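Workshop notebook, bench 2
2026-08-24

Opened the shutters, made coffee, found the sorting table exactly as we left it on Friday, so the elves are still not on the payroll.

Today's business is the toy brick intake. For anyone reading this later (hello, Kiều), we clean, check and rebox secondhand building bricks, the big chunky sort for small hands, and send them out to playgroups in tubs. The Flimton nursery has asked for 500 bricks in 50 tubs. I did the division twice, hoping it would come out as something more interesting than ten to a tub. It did not.

Ten bricks is a mean little tub. I said so to Raffaele, who said the nursery wants them small so that each child gets one and the fighting stays local. He has met more toddlers than I have, so ten it is.

Intake. Two crates came over from the Pevow depot, one labeled "bricks, clean" and one labeled "bricks, clean?" I admire the question mark. Somebody over there has standards and is troubled by them. Opened the second crate first. Contents: bricks, a sock, a good deal of what I will call cracker. The sock has been pinned to the board in case anyone feels a connection to it.

Wash. Same recipe as last time, warm water, plain dish soap, the mesh bags. Do not fill the bags past the red stitching. Cường filled one past the red stitching in the spring and we got a bag of clean bricks wrapped around a core of dirty ones, like a bad truffle. Half an hour in the tub, swish every time you walk past, rinse until you stop seeing suds and then once more because you are wrong.

The undersides are the trouble, as ever. Studs wipe off in a second. It's the hollow side that keeps things, down between the tube and the wall, where a finger doesn't go and a cloth goes in but comes out having done nothing. I tried the bottle brush again. Too fat. I tried Chiến's suggestion, a worn-out toothbrush with the head trimmed narrow, and I regret to report that it works very well. He is going to be pleased about it all week.

Drying. This has been argued over enough that I want it written down. Hollow side down on the rack first, so the water runs out, then turned over to finish in the air. Xuân says one position is plenty if the fan is on. Xuân's batch and my batch went on the rack together this morning. At lunch hers had a ring of water left inside the tube on most of the larger ones and mine had it on a few. I'm calling that a win, although a thin one, and I notice she has not initialed this page.

Checking. The order on the table is: look, squeeze, click. Look for cracks at the corners. Squeeze the long walls, and if they give, out it goes. Click it onto the test plate, once, and pull it off. If you need two hands to pull it off, it goes in the "stubborn" bin. If it falls off by itself, it goes in the other bin, which still has no name because the names people proposed were not suitable for a shared notebook.

Scuffs are fine. I'll say it again, as there was a whole conversation about it by the sink. A scuff is a mark on the plastic and will still be there when all of us have retired. We are not selling these as new. What we reject is anything with an edge you can catch a nail on. Run your thumb around the inside of the rim. If your thumb complains, believe it.

Color. Nobody at Flimton asked for any particular mix, which I took as freedom and Kiều took as an oversight. She wants every tub to have a spread. I tried doing it by rule, so many of this and so many of that, and it was the slowest hour of my working life.

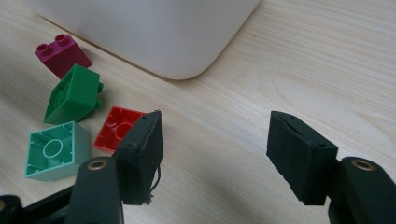
What does work is tipping a handful out on the bare wood and looking at it. If it looks like a party, box it. If it looks like a dentist's waiting room, swap a couple. The pale ones are what drag a tub down. Every child will go for the magenta or the red and leave the mint for last, and then there's one poor kid building a tower in toothpaste shades. So, no more than a pair of pale ones to a tub, and something loud on top when you close the lid.

I should add that the light over the bench does the greens no favors. Two tubs had to be redone after I carried them to the window and saw what I'd been calling a nice variety.

Boxed by the end of the day: 43 tubs. I'd like it noted that I would have reached the full count if the Tang labels had stuck. They don't stick. They hold for the time it takes to write on them and then lift at one corner in a leisurely way. Went back to the old Miner ones from the bottom drawer, which are ugly and beige and cannot be removed by any known method. Please peel straight and place straight, you get one try.

Left to do:

Seven tubs, bricks already washed, on the lower rack. Turn them over before you leave if you're last out.
The "stubborn" bin wants going through. A good half of those just have grit in the studs.
Order more mesh bags. The oldest one has a hole exactly the size of a small brick, and I found out how I found out.
Somebody ask Pevow about the question mark, nicely.
Toothbrushes: bring in your old ones, rinsed please. Chiến has offered to trim them all and I think we should let him have this.

Later, same day. Raffaele came through with the van schedule. Flimton pickup is the day after tomorrow, morning, side door. They've also asked if we could do the same again in December, only with twice as many bricks and the same number of tubs. So they think ten is mean as well. I have said nothing and left the email open on his screen.

Fan's off, rack's full, sock unclaimed.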